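Unit 4: Electrical Contacts and Contact Resistance
Course notes, Electronic Assembly and Service
Prepared by Knut Fröhlich

Read these notes before the November lab session. Sections 4.1 through 4.4 are covered on the midterm. Section 4.6 is background for the lab and will not be tested separately.

4.1 Why contacts get their own unit

A soldered joint is a continuous metal path. A separable contact is two metal surfaces held together by a spring or a clamp. Most of the electrical behavior of a separable contact depends on three quantities: the normal force, the hardness of the softer surface, and the condition of any film between the two surfaces.

Most intermittent faults that reach a service bench are contact faults. They are hard to reproduce because opening the unit, or even moving it, changes the contact.

4.2 Real area and apparent area

No machined or plated surface is flat on a small scale. When two surfaces are pressed together they touch only at the high points, called asperities. The sum of these small touching areas is the real contact area. It is usually a very small fraction of the apparent area, the one you would measure with a ruler.

As force increases, the asperities deform and the real area grows. For plastic deformation the real area A is given by

A = F / H

where F is the normal force and H is the hardness of the softer metal. The apparent area does not appear in this expression. A wide contact and a narrow contact of the same metal under the same force have nearly the same real area. The wide one may still be preferred for heat removal or mechanical stability, but it does not gain real area from its width.

4.3 Constriction resistance

Current flowing through a bulk conductor has to squeeze through the touching spots and then spread out again on the other side. The added resistance is called constriction resistance. For a single round spot of radius a between two pieces of the same metal with resistivity rho:

R = rho / 2a

Substituting the area expression from 4.2 shows that R falls as the inverse square root of force. Doubling the force cuts constriction resistance by a factor of 1.41, and four times the force is needed to cut it in half. Students often write this as a straight inverse on the midterm. Check the exponent.

Worked example. A signal contact carries 2 A. Its measured contact resistance is 19 milliohms. Voltage drop is 38 mV and dissipation is 76 mW. If an aged spring loses half of its force and the film does not change, resistance rises to 26.9 milliohms and dissipation to 107 mW. The rise in temperature further relaxes the spring, so the process can feed itself.

4.4 Film resistance

Films add a second resistance in series with the constriction. The films met most often in service work are:

Oxides. Tin oxide is thin and hard and sits on a soft metal, so a moderate force cracks it. Aluminum oxide forms at once in air and is a poor base for any separable contact.
Sulfides. They form on silver and darken it. Light sulfide films matter little at power levels but can matter a great deal at signal levels.
Organic residue. Flux, skin oil, and lubricant that has moved from a nearby part.
Fretting debris. Small repeated motions between tin surfaces expose fresh metal, which oxidizes, is scraped off, and collects at the edge of the contact.

Gold does not form an oxide under normal conditions, and for that reason it is used where force per contact is low. A thin gold layer over nickel still has pores. Corrosion products from the metal underneath can creep out through them.

Mating gold to tin is discouraged. The tin transfers to the gold and oxidizes there, and the joint then behaves like a tin joint without the force that a tin joint needs.

4.5 Wipe

Wipe is the sliding travel between two surfaces as they mate. It pushes films and dust aside. Edge connectors and pin-and-socket connectors have a long wipe. Contacts that close straight down have a short one and depend mainly on force and on clean surfaces. These parts should be kept covered until assembly.

4.6 Clamped multi-contact sockets

A processor socket closes many contacts at once. Force on each contact is low, but the total is large, so a lever is used to apply it and hold it.

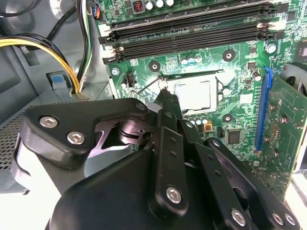

Why does the lever get stiffer toward the end of its travel?

Each spring contact pushes back in proportion to how far it is bent, and the forces of all of them add up at the clamp – the last part of the stroke works against the highest total.

Take a socket with 700 spring contacts, each needing 30 grams-force at full deflection. Total clamping load is 21 kilograms-force, or 206 N. At half deflection, with linear springs, the load is half of that. A real clamp also has friction at its pivots and some bending in the frame, so the hand force will not follow the ideal line.

Load must also be even. If one corner sits high, contacts there see less force and, from 4.3, more resistance. Contacts in the opposite corner may be bent past their elastic limit and will not recover.

4.7 Measurement

Use the four-wire method for anything below one ohm. Two-wire readings include the leads and the probe tips, which can easily exceed the contact itself. Keep the open-circuit test voltage low. A high voltage can punch through a film and make a bad contact read as a good one – the dry-circuit setting on the bench meter exists for this purpose.

Reverse the current and average the two readings to remove thermal voltages.

Lab preparation

1. Derive the force exponent in 4.3 from the two expressions given. Show the substitution.
2. Repeat the worked example for a spring that has lost three quarters of its force.
3. Bring the Wanddale connector data sheet and mark the rated normal force and plating.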